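**Wrist camera pose estimate jumps when gripper is near the drive cage**

**kombridge_user** · March 3, 2021

Hello all. I work on a drive replacement cell and use Nikgate for planning, with Dalisay for the perception part. My problem is the pose of the blue drive carrier. From far away it is stable. When the fingers come close, the estimate jumps by 3 mm and the planner makes a new path each time.

My suspicion is the depth image, as the gold pins and the metal parts give strong reflections. The window blinds behind are also very bright.

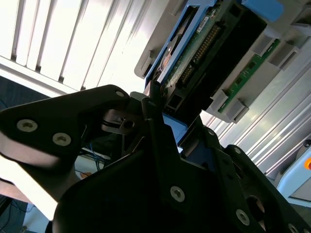
### Reply from tessel8

I would not blame depth first. Your finger plates take a big part of the view. Do you mask them? If the mask comes from the joint state and the joint state is late, pieces of finger go into the point cloud, and the fit moves toward them.

### Reply from kombridge_user

Yes, I mask with the gripper model. I did not think about delay. How can I measure it?

### Reply from dornivach_fan

I disagree with tessel8 a little. We had the same jump in Dornivach and it was auto exposure. Lock the exposure before the final approach and test again. It costs you one line in the config.

### Reply from tessel8

Locking is fine, but then you change one thing and learn nothing about the mask. Please log both timestamps. Open and close the fingers in free space and compare the mask edge with the real edge.

### Reply from kombridge_user

I did both tests, separately. With locked exposure: still jumps, but less often. Then I compared timestamps over 1,864 images, and the joint state is late by around 30 ms. So I think you are both partly right.

One more difficulty is the linkages. My model has them as simple boxes, but between the long bars there are gaps, and through the gaps the camera sees parts of the computer.
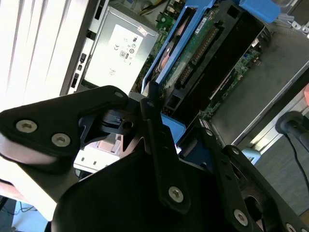 I will replace the boxes with the real meshes and interpolate the joint state to the image time. Also I want to stop updating the pose for the last part of the approach, so Nikgate keeps one path.

### Reply from dornivach_fan

Be careful with freezing the pose. If the carrier moves at first contact, you push in the wrong place. I would keep the updates and only filter them.

### Reply from kombridge_user

Understood, but a filter adds its own delay. I will try 300 runs with each method and write the results in April.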